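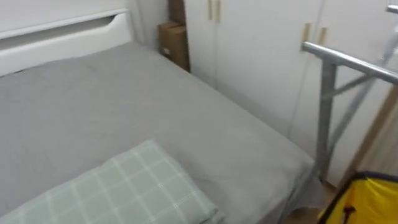

Why does a laundry robot keep pulling after the shirt is already stuck?

In most cases the arm can't tell that the cloth has caught on something. It knows how far it was told to move and how hard its motors are working. A shirt that snags on a hanger or a rack stretches first, and the extra load builds up slowly, so the arm goes on until the load passes its stop limit. By then a seam may be gone.

It happened to us in July. Our Ivix arm was taking a sports shirt off its hanger. One shoulder came free and the other didn't, and the arm kept going. The shoulder seam opened, the hook bent, and the hanger flew off and hit the closet door. No one was hurt, but my son had been standing in that spot a minute earlier. I changed several things after that, and they apply to any arm that handles clothes.

Set the stop limit for cloth

Our arm came with its load limit at 100, the top of the scale. That may be fine for carrying a laundry basket, but it's far too high for a jersey. Look in the settings for load, force or collision sensitivity. Start low and raise it a little at a time until the arm can finish the job without stopping for nothing. Use an old shirt for this. If you change the limit for a heavy coat, change it back afterward.

Lay the shirt flat before the hanger comes out

A shirt hanging from a rack swings, and the hook can lock against the rail when it is pulled sideways. On a bed there is nothing for the hook to lock on, and you can see both shoulders. Close any buttons you don't need open, and straighten the collar. Make sure the gripper has hold of the cloth only, with no part of the hanger inside the pinch.
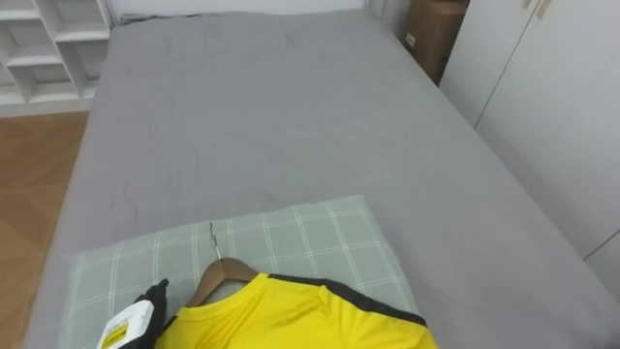

Solveig Hägglund wrote to say that her trouble was with the hook. It went through a loose knit pillow cover, and when the arm lifted the sweater the cover came up with it. She now keeps a plain, tightly woven cover on the bed for this job and turns the hook so the tip can't dig in. I'd add that a fitted sheet pulled tight gives you fewer folds to catch than a blanket does.

Know where the stop button is

Put it where you can reach it without leaning over the arm. Ours used to be behind the rack, which meant walking past the gripper to get to it. Try the button once with nothing in the gripper and watch what the fingers do. Some grippers open when stopped and some stay shut. If yours stays shut, find the manual release and practice with it before you need it.

When the cloth is caught

1. Press stop. Don't try to pull the shirt out first.
2. Wait until the arm has come to a full rest.
3. Hold the cloth close to the fingers so its weight is off the seam.
4. Open the gripper with the manual release.
5. Unhook the hanger last.
6. Check the finger pads for threads before you start again.

Never restart with the shirt still in the fingers. Many arms go back to their home position first, and yours may take the shirt along with it.

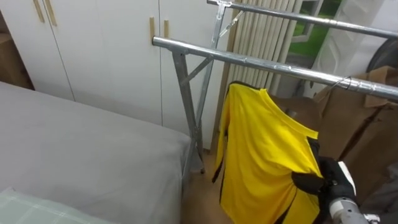

Setareh Nikzad asks whether it helps to weigh the rack down. It does if the rack tips easily, but a rack that can't move passes all the strain to the shirt. Fix the load limit first and then steady the rack. It's also worth turning the garment so the arm pulls along the rail and not across it. We turned ours 90 degrees and had far fewer stops.

Look at the pads

Worn rubber slips, and a gripper that slips often gets set to squeeze harder, which is how you end up with marks on the fabric. Wipe the pads with a damp cloth and let them dry. I change mine every 1000 picks, or sooner if I see a shiny patch.

Keep the cable out of the way while you're there. It should have slack through the whole reach of the arm, and it shouldn't drag over bedding that could bunch up under it.

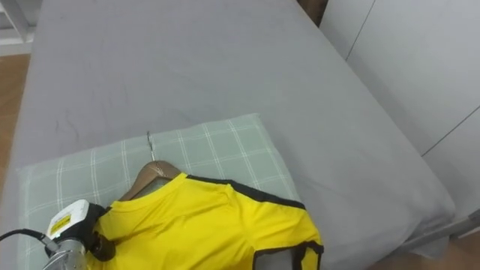 Yellow shirt on its hanger, gripper at the side near the collar.

Thin sports fabric still gets done by hand in our house if it has a pulled thread. A small run turns into a long one very fast once a gripper has hold of it.

Related tips
Mending a shoulder seam by hand
How to straighten a bent hanger hook
Robot vacuum stuck under the bed
Getting rubber marks out of light fabric
Clothing racks for small bedrooms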